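원두 계량 셀 Kovetti의 설치, 고장, 그리고 유지보수
자동화설계 캡스톤 최종 보고서
제출일: 2020년 1월 9일
지도: Zeeshan Dhanial

1. 들어가며

우리 조가 물려받은 것은 완성된 기계였다. 적어도 인수인계 문서에는 그렇게 적혀 있었다. Kovetti는 호퍼에 담긴 원두를 스크루로 밀어 컵에 떨어뜨리고, 컵 아래 로드셀이 무게를 읽다가 목표치가 되면 스크루를 세우는 탁상형 셀이다. 컵은 작은 로봇 팔 Chamoun이 옮긴다. 전원을 넣으면 초록 램프가 켜진다. 인수 첫날에 확인된 정상 동작은 이 초록 램프까지였다.

원래 계획은 여기에 레시피 관리 기능을 얹는 것이었다. 제안서에는 화면 설계도 들어 있었고 색상도 골라 두었다. 그러나 같은 목표 무게를 넣어도 컵마다 다른 양이 나오는 기계에 레시피를 얹는다는 것은, 틀린 시계에 알람을 여러 개 맞춰 두는 일과 비슷하다. 7월 중간 점검에서 Dhanial 선생님이 제안서를 끝까지 읽으시고 질문을 하나 하셨다. "그래서 몇 그램이 나와요?" 우리는 대답하지 못했고, 주제는 그날 바뀌었다.

따라서 이 보고서는 셀을 새로 만든 이야기가 아니다. 이미 있는 셀을 제대로 세우고, 왜 틀리는지 찾고, 다음 조가 같은 고생을 조금 덜 하도록 점검 절차를 정한 기록이다. 화면 설계는 부록으로 넣으려다 뺐다. 색은 지금 봐도 괜찮다.

2. 셀의 구성

호퍼. 아크릴 원통과 깔때기로 되어 있고 위로 뚜껑을 연다. 뚜껑에는 감지 스위치가 있는데, 인수 당시 테이프로 눌려 있었다. 안전 장치를 테이프로 해결한 선배의 마음은 이해하지만 테이프는 떼었다. 스위치의 배선이 한 가닥 빠져 있었고 다시 꽂으니 잘 동작했다. 테이프를 붙이는 데 걸린 시간과 거의 차이가 없는 작업이었다.

스크루 이송부. 3D 프린터로 출력한 스크루를 스텝 모터가 돌린다. 드라이버는 Sondale 보드이고, 설정은 딥 스위치와 시리얼 명령 양쪽에서 할 수 있다. 둘이 다르면 어느 쪽이 이기는지가 설명서에 없다. 실험해 보니 전원을 켤 때는 딥 스위치가 이기고, 그 뒤에는 마지막으로 말한 쪽이 이긴다. 조별 회의와 같은 규칙이다.

계량부. 로드셀 위에 컵 받침이 있고, 앰프 보드가 값을 읽어 제어기로 보낸다. 앰프의 케이블이 모터 케이블과 한 다발로 묶여 있었다. 이 문장을 읽고 인상을 쓴 사람은 4장의 절반을 이미 알고 있는 셈이다.

이송 팔. Chamoun은 컵을 대기 위치에서 받침으로, 받침에서 배출 위치로 옮긴다. 이번 학기에 가장 말썽을 적게 부린 부품이라 이 보고서에서도 가장 적게 나온다.

3. 설치

3.1 수평 잡기
셀은 처음에 실습실 구석의 바퀴 달린 작업대에 있었다. 누가 옆을 지나가면 무게가 변했다. 계량 셀보다는 발소리 측정기로 쓰는 편이 나았을 것이다. 벽 쪽의 고정 작업대로 옮기고 조절발 네 개로 수평을 맞췄다. 대각선으로 마주 보는 발을 번갈아 돌리고, 마지막에 잠금 너트를 조인다. 잠금 너트를 먼저 조이고 발을 돌리려다 나사산을 하나 망가뜨렸으며, 그 부품비는 정산서의 '기타'에 있다.

3.2 배선 정리
로드셀 케이블과 모터 케이블을 분리해 베이스의 양쪽으로 돌렸다. 교차해야 하는 곳은 직각으로 교차시켰다. 앰프 쪽 실드는 한쪽 끝만 접지했다. 처음에는 양쪽 다 접지했는데, 많을수록 좋을 것 같았기 때문이라는 것 외에는 근거가 없었다. 노이즈가 늘었다.

3.3 스크루 정렬
스크루 축과 모터 축은 유연 커플링으로 이어진다. 커플링 고정 나사는 축의 평평한 면에 닿게 조여야 한다. 둥근 면에 조여도 손으로 돌릴 때는 멀쩡하고, 원두를 채우면 미끄러진다. 모터는 돌고 스크루는 쉬는데 제어기는 둘 다 일한다고 믿는다.

3.4 초기 설정값
스크루 정지 후 무게를 확정하기까지의 대기 시간은 2000 ms로 두었다. 인수 당시 값은 이보다 훨씬 짧았고, 떨어지는 중인 원두를 계산에 넣지 못했다. 대기를 늘린 뒤로 한 잔이 나오는 시간은 길어졌다. 시연에서 침묵이 길어졌다는 뜻이기도 하므로, 발표자는 이때 할 말을 준비하는 것이 좋다.

4. 고장과 수리

4.1 무게가 흐른다
증상: 빈 받침의 표시값이 천천히 올라간다. 밤새 켜 두면 아침에는 아무도 넣지 않은 커피가 한 잔 분량 있다.
조치: 처음에는 소프트웨어에서 이동 평균의 구간을 늘렸다. 값은 아주 매끄럽게 흐르게 되었다. 그다음에야 로드셀을 분해했고, 고정 볼트 밑에 원두 조각이 끼어 있는 것을 찾았다. 조각을 빼고 접촉면을 닦은 뒤 대각선 순서로 다시 조였다. 전원을 넣고 예열한 다음 영점을 잡는 순서도 점검표에 넣었다. 이동 평균은 원래대로 돌렸다.

4.2 모터가 돌 때만 무게가 튄다
증상: 정지 상태에서는 조용한데 스크루가 돌기 시작하면 값이 위아래로 튄다.
조치: 3.2의 배선 분리. 효과가 가장 컸고 비용은 케이블 타이뿐이었다. 남은 흔들림은 모터 진동이 베이스를 타고 오는 것이어서 모터 브래킷 아래에 고무 시트를 깔았다. 첫 시트는 너무 두꺼워서 3.3의 정렬이 틀어졌다. 고친 것이 다른 것을 고장 내는 현상을 전문 용어로 무엇이라 하는지 찾아보았으나, 조원들이 쓰던 표현은 보고서에 적을 수 없다.

4.3 541번째의 막힘
연속 운전 시험에서 541번째 토출 때 스크루가 멈췄다. 하필 그때까지의 결과가 좋아서 모두 자리를 비운 상태였다. 로그에는 모터가 계속 돌고 있었다고 되어 있다. 드라이버는 지령만 알고 축은 보지 못한다.
분해해 보니 스크루 날개와 관 사이에 원두가 물려 있었고 날개 끝이 조금 깎여 있었다. 대책은 두 가지로 했다. 첫째, 무게가 일정 시간 늘지 않으면 스크루를 짧게 역회전시킨 뒤 다시 돌린다. 둘째, 역회전을 2번 해도 무게가 늘지 않으면 셀을 세우고 빨간 램프를 켠다. 이전 버전에는 포기하는 조건이 없었다. 끈기는 미덕이지만 스텝 모터의 경우에는 발열이다.
스크루는 날개 간격을 넓혀 다시 출력했다. 출력 방향은 눕히지 말고 세우는 편이 낫다. 눕혀서 출력한 것은 아랫면이 거칠어 기름진 가루가 금방 붙었다.

4.4 수리 후 운전
개조를 마친 뒤 학기 말까지의 누적 토출은 3053회이다. 그동안 역회전 동작은 여러 번 들어갔지만 빨간 램프까지 간 경우는 모두 호퍼가 비어 있을 때였다. 빈 호퍼와 막힘을 구별하지 못하는 점은 그대로 남아 있다. 사람은 뚜껑을 열어 보면 알고, 기계는 두 번 뒤로 돌아 본 다음 포기한다.

5. 일상 점검

운전 전
- 받침과 로드셀 주변의 가루를 붓으로 턴다. 입으로 불지 않는다.
- 뚜껑 스위치를 손으로 눌러 본다. 테이프가 붙어 있으면 뗀다.
- 전원을 넣고 예열한 뒤 영점을 잡는다.
- 컵 없이 스크루를 손으로 돌려 걸리는 곳이 없는지 본다. 이때 전원은 꺼져 있어야 하므로 위 항목보다 먼저 하는 것이 맞다. 점검표 인쇄본에는 순서가 반대로 되어 있으니 연필로 고쳐 쓸 것.

운전 후
- 호퍼를 비운다. 다음 날 쓸 것이라도 비운다.
- 스크루를 빼서 마른 천으로 닦는다. 물로 씻은 조가 한 번 있었고, 그 조는 우리였다.
- 로그 파일을 옮기고 누적 횟수를 장부에 적는다.

커플링 나사는 원두를 바꿀 때마다 다시 조인다. 주기를 시간으로 정해 보았으나 지켜지지 않았고, 원두 교체는 어차피 공구를 꺼내는 날이라 여기에 묶는 것이 현실적이었다.

6. 손 계량과의 대조

로드셀을 교정하려면 셀 바깥에 기준이 있어야 한다. 셀의 값으로 셀을 교정하면 오차는 언제나 훌륭하게 나온다. 우리는 한 주 정도 그렇게 했고, 그 기간의 그래프는 매우 아름답다.

지금은 주방 저울로 손 계량을 한 표본을 쓴다. 시험용 원두를 공급해 준 카페 Stiremgate에서도 새 원두를 들이면 먼저 손으로 달아 본다고 해서 순서를 그대로 배웠다. 저울을 평평한 곳에 놓고 켠다. 접시가 빈 상태에서 영점을 확인한다. 원두를 스푼으로 조금씩 옮기고, 목표에 가까워지면 한 알씩 더한다. 값이 멈춘 다음에 읽는다. 읽은 뒤에는 같은 표본을 셀의 컵에 담아 로드셀 값을 적는다.

주의할 것은 마지막 몇 알이다. 스푼을 기울이면 하나만 떨어지리라는 기대와 달리 셋이 온다. 이 점에서는 사람의 손과 우리 스크루가 상당히 닮았다. 차이는 사람은 넘친 것을 도로 집어낸다는 것이고, Kovetti에는 그 기능이 없다. Chamoun으로 집어내게 하자는 의견이 있었으나 컵을 잡도록 만든 손가락으로 원두를 잡는 일은 보기에 안쓰러워 그만두었다.

교정 계수는 표본 여러 개로 직선을 맞춰 구하고, 제어기 설정 파일에 날짜와 함께 남긴다. 이전 계수는 지우지 말고 주석으로 둔다. 우리가 인수한 파일에는 계수가 하나 있었고 그 옆에 "아마 맞음"이라고 적혀 있었다.
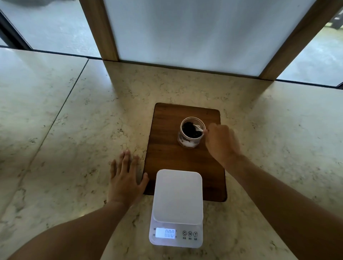
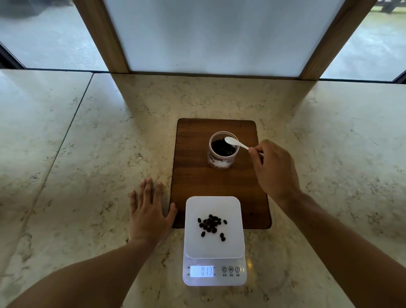 그림 1, 2. 저울과 스푼을 쓰는 손 계량. 그림 1은 접시가 비어 있고 표시값 0.00, 그림 2는 접시에 원두가 올라가 있다.

7. 남은 일

빈 호퍼 감지는 광센서를 하나 달면 될 것으로 보인다. 브래킷 도면은 그려 두었고 출력은 하지 못했다. 모터 축에 엔코더를 붙이는 안은 예산에서 빠졌다. 스크루 예비품은 두 번째 서랍에 있으며, 같은 서랍의 표시 없는 스크루는 간격이 좁은 옛 버전이니 쓰지 말 것. 버리려고 했으나 자산 목록에 올라 있어 버릴 수 없었다.

설정 파일과 로그는 조 공용 폴더의 kovetti_final에 있다. kovetti_final_final은 그보다 오래된 것이다.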